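Gripper comparison at the Inddale lab: where we are
2019-10-15

Since June the Inddale lab has been comparing two grippers on the same six-axis arm, the Weris two-finger unit and the Clondari. Both are being tried on the job members ask about most, which is handling clear drinkware and putting it on a rack. The arm, the controller and the table stay the same for both.

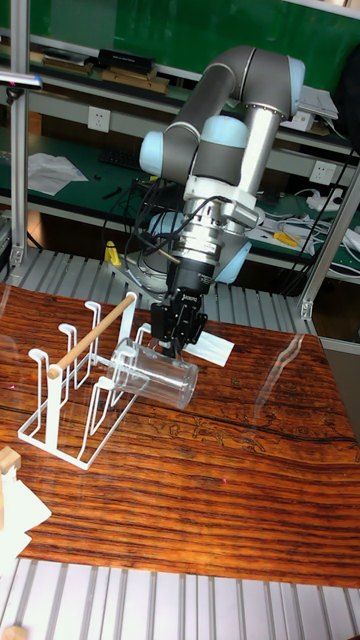

Clear cup at the rack, clear mug on the table, same arm and same wire rack for both. 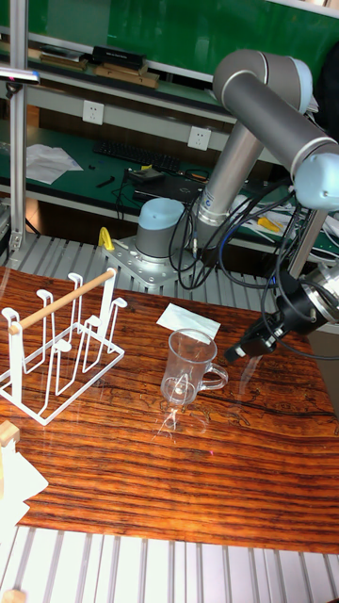 Why use clear cups when painted ones would be easier to find with a camera?

Because clear cups are what people want moved. Most of the members who wrote to us about this project run a canteen, a wash station or a sample room, and their cups are glass or clear plastic. A painted cup would give us good numbers and tell them very little. Clear material is hard on a camera in two ways. The depth reading often comes back with holes in it, and the color image shows the table through the wall of the cup. We wanted both problems in the test from the first day.

The plan is 800 tries per gripper. A try starts with the fingers open above the table and ends when the cup is on the rack and the arm has backed away. If the cup tips, slips or has to be touched by hand, the try is marked as failed. Partial credit was dropped early on, as two people scoring the same run could not agree on what counted as partial. So far 1,469 tries have been logged across both units, and the rest should be done before the next issue.

We are holding back success rates until the full set is in. A few practical points can be passed on now.

Finger pads matter more than we expected. The harder pads that we tried first would close on a plastic cup and then let it turn slowly as the arm moved. Softer pads cured most of that but they pick up dust, and a dusty pad slips on glass. We now wipe the pads at the start of every session and note it in the log.

Closing force needs its own setting for each cup. A thin plastic cup bends at a force that a glass mug needs just to stay put. The Weris lets you change the force from inside the program. On the Clondari we had to go back to the setup page each time, and that cost us about a minute per change. For a line that only ever handles one kind of cup this will not matter. For mixed drinkware it will.

Handles are a separate problem. A mug can be gripped by the body or by the handle, and the best choice depends on which way the handle faces. At present the program always goes for the body and turns the wrist to keep the fingers clear of the handle. Gripping by the handle is on the list for later.

Cable routing took up most of one afternoon. With the wrist turned far over, the gripper cable pulled tight and the arm stopped on a force limit. More slack near the wrist fixed it, but the extra loop then swung close to the rack on the low approach. The present routing is a compromise, and anyone copying the setup should run the whole path slowly with an empty gripper before trying it at speed.

On the controller side, we are still on the Quách board and have had no reason to change. It reads both grippers through the same port, so a swap means four bolts, one plug and a different settings file. The older firmware lost the gripper's home position after an emergency stop. The current one keeps it.

Members who want to bring their own cups for a trial run can write to the lab desk. Please send the outside diameter, the height and the empty weight ahead of time, and bring at least a couple of each kind in case of breakage. Stemmed glasses are not being taken for now. The settings files for both grippers are in the members' folder under the project name, along with the blank log sheet.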